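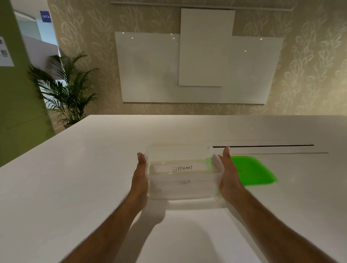 A clear tub with its word on a card, lid off.

Name the Box and Leave the Contents Out of It
Naltine, the household pages
Friday, March 20, 2026

I have been labelling plastic tubs for most of my adult life, and for most of that time I did it the way everyone is taught to, which is to write down what's inside. Buttons. Batteries. Birthday candles. It seems so obviously sensible that it feels a bit rude to argue with it, but I would like to argue with it anyway, at some length, because I think it's the main reason so many cupboards go wrong a fortnight after they've been tidied.

A tub that says BATTERIES is a lovely thing on the Sunday you write it. Then the small torch goes in, which is fair enough, a torch is very nearly a battery. Then the spare globe for the torch. Then somebody comes through the kitchen with a handful of picture hooks and no idea where they live, and the battery tub is on the bench with its lid off, and you know how the rest goes. By July the tub says BATTERIES and holds a bit of everything, and the batteries themselves are in the drawer under the toaster where they always were. The label has become a small lie that you read every day. You stop believing it, and then (this is the part that bothers me most) you stop believing the other labels too.

So a few winters ago I gave up on contents and started giving my tubs names. Animals, mostly. I have an Elephant, a Wombat, a Heron and a Goat, and I have a Magpie which, I'm sorry to say, is exactly what you'd expect. The names have nothing to do with what's in them. Elephant has never held anything large or grey. It's just that a tub called Elephant goes on being Elephant whatever you put in it, so the label is as good years later as it was when the ink was fresh.

"But how do you know what's in it?" is what people ask me, usually with their head tilted. Well, they're clear tubs, or near enough. You can look. The frosted sort is a little coy about it, I'll admit, and you sometimes have to hold one up to the window, but even then you can tell a tub of cotton reels from a tub of screws. And for anything that matters there's the list. I keep a single sheet of paper inside the pantry door with the animals down one side and what they hold down the other, all in pencil. When the contents change, I rub out one line. I don't have to peel anything, or scrub at old marker with nail polish remover, or stick a new label over an old label until the front of the tub has the texture of a papier-mâché project.

I do have 14 of them now, so I won't pretend this is a small habit.

The thing I hadn't expected was how much easier it became to talk about where things are. Try telling someone down a bad phone line that the passport photos are in the tub with the stationery in it, no, the other stationery, the one with the envelopes, second shelf, sort of behind the wrapping paper. Now try telling them the photos are in Heron. I have been through both conversations and the second one was over before the kettle boiled. Children take to it straight away, as you'd imagine. Grown-ups hold out for a week or so and then you hear them in the hallway, perfectly serious, asking who's had Goat.

I should be fair to the other side. There are things I would always label by what they are, and food is the first of them. Anything in the fridge or the freezer wants its real name and a date, because a tub of something brown is a tub of something brown and no animal is going to help you. Medicines, the same, and I'd leave those in their own packets besides. Cleaning things, paint, anything you wouldn't want a visitor to open and sniff. And if you run a proper workshop, with the same fasteners going back to the same place every night, then contents labels will suit you beautifully and you can ignore me with my blessing. I'm talking about the ordinary mess of a house, the things that don't have a category and never will: a bike light bracket, two foreign coins, the instructions for a clock.

The plain food tub, to my mind, is the best home for all of that. I've tried the expensive systems. I had a set of Inov drawers that were meant to click together into a wall, and they did click together, very firmly, and then I couldn't get one out from the middle without dismantling the lot. I've had baskets with linen liners that needed washing more often than the tea towels. What I keep coming back to is a rectangular tub with rounded corners and a snap lid, the sort that costs 99 cents from the bin near the door of Wickramasinghe Hardware, down at the Rilemik end of the shopping strip. They stack. They rinse out. If one cracks you aren't sad for long.

I also like a loud lid. I know the fashion is for everything in oatmeal and stone, and very calm it looks too, but a lime green lid gets found and put back. I've lost any number of tasteful clear lids down the side of the fridge. A bright one left on a white table more or less nags you until you've done something with it, and I'm a person who benefits from nagging.
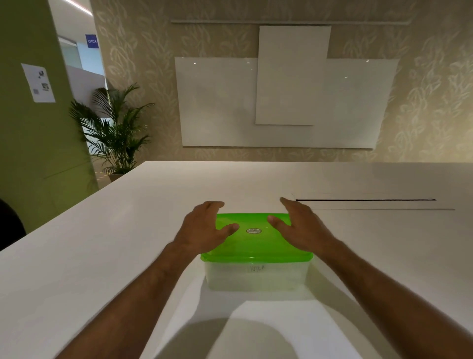 Where should the name go, on the lid or on the tub?

Put it on the tub, on the short or long side that faces out from the shelf. Lids get swapped between tubs of the same size, and a lid with a name on it will sooner or later end up on the wrong one. If you stack them, a name on top is hidden by the next tub anyway.

As for how to write it, I have firm feelings and I'll try to be brief. Capitals, by hand, with a thick black pen. I owned a label maker for a while and it made me fussy. I'd spend an evening choosing between two typefaces and then discover I was out of tape. Handwriting is quick, you can read it across a room, and it doesn't matter a bit if it leans. If your marker won't take on the plastic, write the name on a piece of white card and stand it up inside against the wall of the tub. It reads quite well through the plastic, and if you ever want to pass the tub on to someone else you just take the card out. I've got both kinds on my shelves and I've never felt the need to make them match.

Choose words that don't sound like each other. Goat and Stoat was a mistake. Choose words everybody in the house can spell, or at least recognise, and steer clear of anything that could be a real label, which rules out Mouse if you own a computer and Chicken if there's the least chance of that tub going near the kitchen. After animals you could do rivers or vegetables or old neighbours' dogs. A reader wrote to tell me hers are all cakes and that Lamington holds the tax papers, and I've been quite envious ever since.

You don't need to do the whole house to find out whether you like it, either. I'd start with one tub. Give it 20 minutes on an evening when you're not tired: tip out the worst drawer you own, put back the things that belong in a drawer, and let whatever is left over go into the tub together, without sorting. Write a name on the front. Write one line on a piece of paper and tape the paper inside a cupboard door. Then leave it alone, and see whether next month you can lay your hand on the clock instructions.

I had a look in Magpie before I sat down to write this, by the way, and found the good scissors, which I'd replaced at Christmas. They weren't on the list. I've pencilled them in now, underneath the fuse wire.

We use cookies to remember your settings and see which pages are read. Accept | Manage choices

Contact Naltine | Copyright 2026 Naltine | Back to top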